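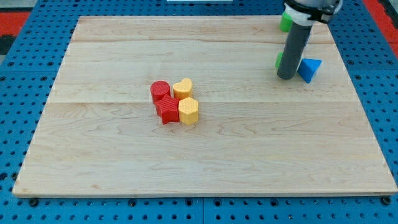
A robot arm does not know where anything is until a computer program tells it. The program is like a very patient helper who speaks only in numbers. You look at a red star and a yellow heart standing close together on a board, and you know at once that they are two things. For a program, this is a difficult question. It must first find where the star stops and the heart starts.

By Hala Berrada
July
Reading time: 4 minutes

At Utness, where I work, we write programs of this kind. Ours is called Palacios. It does its job in three steps, and then it does them all again.

The first step is looking. A camera gives the program a picture, but to a computer a picture is only a long list of numbers. Each number says how much red, green or blue there is in one tiny dot. Palacios searches for dots that have almost the same color and are neighbors. It puts them together in a group and says: maybe this is one block.

Color alone is not enough. A red cylinder beside a red star can look like one big red thing with a strange shape. So the program also searches for edges, the lines where the light changes quickly. The points of a star make sharp corners. The top of a cylinder makes a smooth curve. My colleague Lộc Đinh wrote this part, and he had to change it many times, because shadows have edges too. One Tuesday the program told us very proudly that it had found a gray block. It was a shadow.

Search this site Enter a word Go

The second step is planning. Let us say we want to move the yellow heart. The program draws an invisible path in the air, made of many small points. Our usual path has 61 points. At every point it asks, "Will the arm hit something here?" If the answer is yes, it throws the path away and tries a different one. Once it tried 209 paths before it found a good one. You would be tired, but a computer does not get tired.

The third step is control. This means following the path with care. The motors in the arm are never perfect, so the program checks the position again and again. Is the arm a little too far to the left? Then it sends a small correction to the right. You do the same when you carry a full glass of water to the table. Your eyes watch the water and your hand makes little changes.

Try it at home

Put a few toys close together on a table. Ask a friend to close their eyes and be the robot arm. You are the program. Guide your friend's hand to one toy using only words like "forward," "left," "down" and "stop." You may not say the name of the toy. If another toy falls over, start again with a new plan. Leopoldo Ayala from our team played this with his daughter, and they needed 30 commands to pick up one small horse.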